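Paste notebook, batch 39
October, started just after 8 in the morning

Picking up where the last entry left off, which was with me grumbling about lumps. I have now made wheat paste so many times for the Jarman ledger that I could probably do it asleep, and I'm still not happy with it, so this is another go with the Prirance flour and a slower cook. The ledger has 159 leaves and a good half of them want mending along the gutter, so it seems worth getting the paste right before I go much further in. (I did say that in September too.)

Same proportions as last time, flour to water by weight as on the card taped inside the cupboard. What I changed was the soak. I let the flour sit in cold water for a full 24 hours before it went anywhere near the heat, and I poured off the cloudy water on top and put fresh in. It smelled clean, a bit like a raw noodle. Then the double boiler, low, stirring the whole time with the flat paddle and listening to the radio, and it went from milk to custard to that lovely glassy stage in its own good time. I took it past where I would normally stop. It got stiff enough to make my wrist ache and then, as it always does if you keep going, it loosened a little again.

Cooled under a sheet of damp paper pressed right down on the surface so there was no skin, then into a lidded jar and chilled. 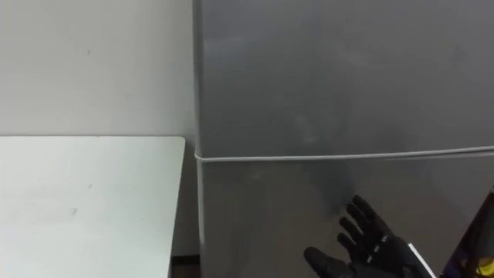
Penciled in the margin, different handwriting: are you sure it's the soak and not the flour? Batch 38 was the old bag from Hanthorpe and this one's Prirance. You've changed two things at once again, dear. Also I would strain it cold, not warm, and do it twice. Warm paste goes through the sieve too easily and takes its lumps with it.

Fair, and I have no defense on the flour. There is a little of the Hanthorpe bag left at the back of the shelf and I'll soak some of that the same way for the next batch, so we can compare like with like. On straining, I tried it cold this afternoon, pushing it through the horsehair sieve with the back of the bamboo spoon, and it's a miserable job but you're right, it comes out like silk. Second pass was much easier than the first. I thinned a spoonful down on the slab with the big brush until it was like cream and it brushed out without a single grain. I was so pleased I did a bit more than I needed. 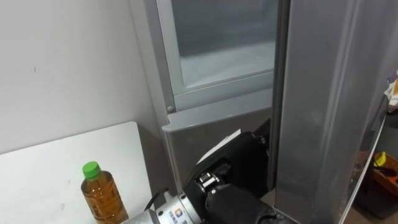 Test strips

Cut strips of the light Pramirska tissue and the medium one, torn edges not scissored, and pasted them onto scrap from the same sort of laid paper as the ledger. Two thicknesses of paste for each. Blotter, felt, glass, weight, and left alone through lunch, though I did peek.

Light tissue with thin paste: very nice, flat, nearly invisible from the back. It lifted at one corner when I flexed it, and I think I was stingy there.

Light tissue with thick paste: strong, but a faint shine if you tip it to the window. Not for anything that will be seen.

Medium tissue with thin paste: my favorite. It turns with the page and doesn't fight it.

Medium tissue with thick paste: cockled badly. I may have pulled it off the blotter too soon, so I'm not going to hold it against the paste.
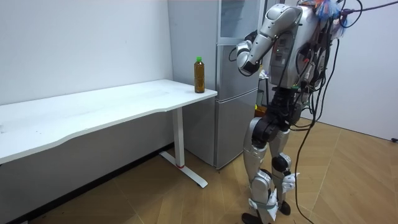

Desk and refrigerator, October

On keeping it. The last batch was usable for most of a week and then went thin and sour all at once, and I lost a morning because I didn't want to admit it. This time I've split the paste into small jars so that I'm only opening one at a time, and I've written the batch number on the lids in grease pencil. Boiled the jars first. I'm still not putting anything in it to preserve it. I know the arguments, and for book covers I might, but with this ink I would like as little in there as possible - flour, water, patience.

If a jar has liquid sitting on top, please don't stir it back in, just throw it out and open the next one. 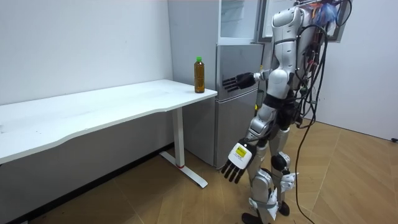
Still to do

Soak the Hanthorpe flour, same water, same time. Flour only this time!

Repeat the medium tissue with thick paste and leave it under weight overnight.

Order more of the medium Pramirska, we're down to the short sheets.

Ask Jarman whether they want the loose receipts kept in place or foldered separately. I've been assuming in place, and there's a fat bundle near the back that is straining the sewing no matter how kindly I mend around it.

Find the lid of the good sieve box.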